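Institutions that buy robot arms tend to compare them on reach, payload and price. The gripper is chosen last, often from whatever the supplier bundles with the arm. It is the position of this paper that the order should be reversed, and that a gripper should be judged on ordinary household objects before any arm is put out to tender.

The test bench at Stolau was laid out with that purpose. A squeeze bottle, a cup with a small handle and a toy strawberry make very different demands on two fingers, and a gripper that is well suited to one may be poorly suited to the next.

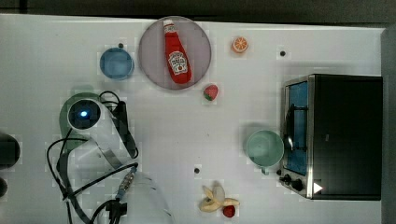

*Tabletop layout with plate, cup, toaster oven and toy food, seen from directly above.*

The Malar protocol, which many laboratories still follow, relies on machined blocks. Blocks are easy to measure and easy to replace, and the results can be repeated. They say little about a thin rim or a curved handle. Szabolcs Kocsis argued in his December note that 79 trials on mixed objects taught his group more than 694 on blocks. The claim is a strong one, but our own experience at Pladiveck supports it.

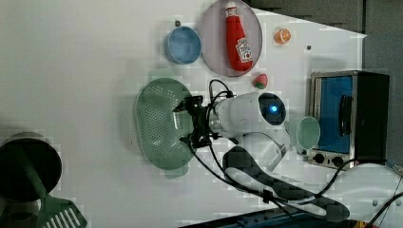 Camera placement deserves the same attention. A wrist camera gives a close view of the object, yet the fingers may hide the point of contact at the moment it matters most. A fixed camera overhead keeps the whole table in sight - at the cost of detail. Buyers should ask for trials with both, using the same controller settings throughout.

We therefore recommend that each candidate gripper complete five runs per object, and that failed grasps be reported in full. Suppliers who object to the added work should be invited to propose a test of equal difficulty.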